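Deltenmont lab trims robot training time with hand-held grippers

Print | E-mail

A research group in Deltenmont says it can teach a robot arm a new table task without anyone having to drive the arm by remote control.

The group, which works under the project name Stukero, has people do the task themselves while holding a gripper fitted with a camera. The recordings are then used to train a control program for an arm. The general idea has been in use at other labs for a few years. What the Deltenmont team has added is a way of choosing which recordings to keep.

In June the group collected 732 recordings of people picking up kitchen items, turning them and setting them down in a rack. Workers took turns at five tables and were told to go at their own pace. A program called Grurano then scored each recording on how smoothly the gripper moved and how long the item stayed in view of the camera. Anything with a low score was dropped before training began.

An arm trained on the full set placed items correctly a little more than half the time, according to a summary the group sent out this week. Trained on the sorted set, which was smaller by over a third, it did better on every item except the flat lids. Lids slid out of the fingers in both versions.

"We had been asking for more recordings every time something failed," said Obadia Were, who leads the collection work. "A lot of what we got was people fumbling, and the arm learned to fumble."

Were said the largest gain came from throwing out recordings in which the person stopped partway through a grasp and started over. The arm had picked up the habit and would open its fingers again after closing them.

The tests were run on one kind of arm, with 12 trials for each item. Were said that is too few to say much about any single item. The group has not tried the method on soft goods such as towels, and the scoring has to be adjusted by hand when the camera lens is changed.

Kohlhase, a parts supplier that pays for some of the work, wants to know if the same sorting will help with small metal fittings. That test is planned for the fall. The group also means to release the scoring program, though not the recordings, since many of them show people in the room.

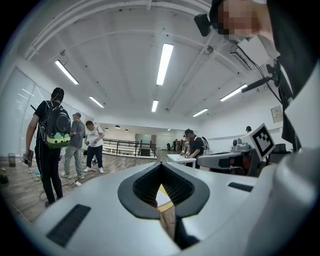
View from a gripper camera

Last updated 3:40 p.m.

Comments (3)

rlh_millwright
Would like to see the numbers for the lids. Flat stuff is most of what we handle.

Tess
How long does it take a new person to learn to hold the gripper right? My brother did a job like this and his wrist was sore for a month.

oldbench
Wasn't the author quoted in his own story?

Print | E-mail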